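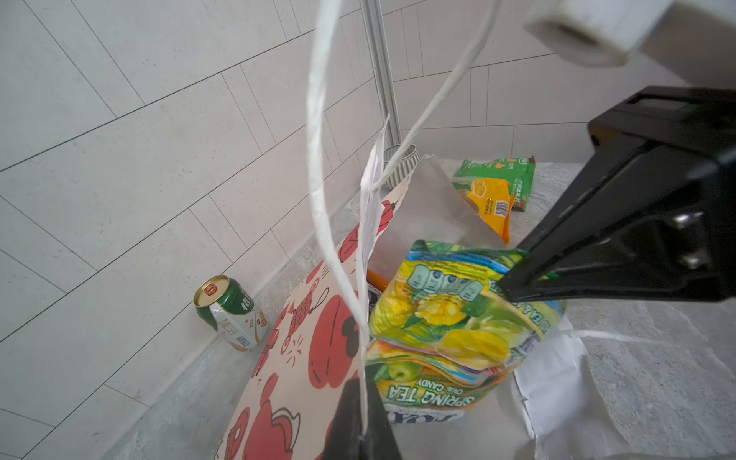

Source: Windden project, wrist camera, Brustberg site.

4.3 Handle snags during bag unpacking

The most common fault in the unpacking trials was a snag between a gripper finger and one of the twisted handles of the paper bag. Figure 1 gives the wrist view during this type of work. Handle cord hangs through the near part of the view, and one strand passes in front of a finger. At this range the cord takes up few pixels in depth, and the depth map often fills the gap with values from the wall behind it. The planner then treats the space as free.

A snag was logged when a finger had entered a handle loop and the arm began its retreat with the loop still around it. Of 300 trials, 38 met this test. In 18 of the 38 the bag was pulled over or dragged more than the allowed distance, and the trial was stopped by the operator. In the remainder the cord slid off the finger by itself, and the arm carried on with no fault raised. We regard this second group as the more serious finding. The controller had no record that contact had taken place, and the snags were found only when the video was reviewed.

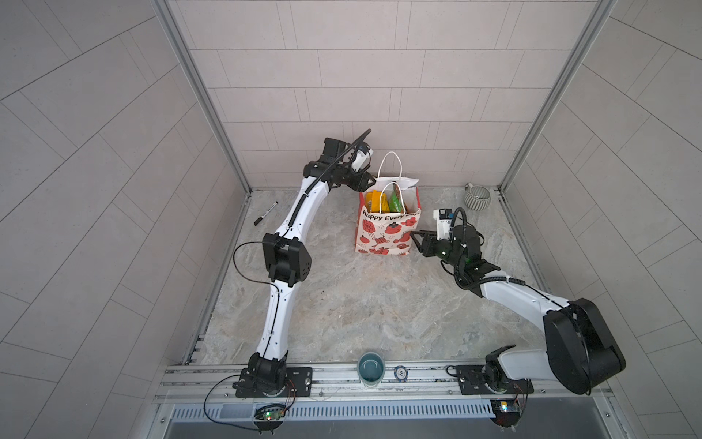 Figure 2. Fixed camera view of the two-arm booth, with both grippers near the bag.

The layout of the booth makes the problem worse. Both arms are mounted on the front rail and reach in towards the bag from either side (Figure 2), and the two handles stand up from its rim, one at the back and one at the front. A gripper that comes down at the rim therefore has to pass close to at least one loop. Packages that stick up above the rim can be taken from the top, but the grasp planner, supplied by Femimance, prefers a pinch across the side of the package. That choice brings one finger down between the package and the paper wall, where the handle is most likely to lie.

The force limit did not help. It was set for contact with the floor and walls, and a paper bag with light contents tips well before the limit is met. Lowering the limit caused false stops whenever crinkled film was squeezed, so the change was withdrawn in August. The wrist current signal was also tried. It rose during a snag, but by no more than it did when a package was lifted off another one - the two cases could not be told apart with a fixed threshold.

The software was changed on 05/01/2021 in two ways. First, the handles are now located from the colour image and each is given a keep-out zone, which holds even where the depth map reports free space. Second, the arm pauses after the first short part of the retreat and compares the bag outline with the one stored before the grasp. If the outline has moved, the fingers open and the arm backs out along its entry path.

The check has a known weakness. When the second arm stands between the fixed camera and the bag, the outline is incomplete and the comparison is skipped. A skipped check is now written to the log as a fault, so that it can't be mistaken for a pass. Bags with flat ribbon handles, used at the Bastos site, have not been tested with either change.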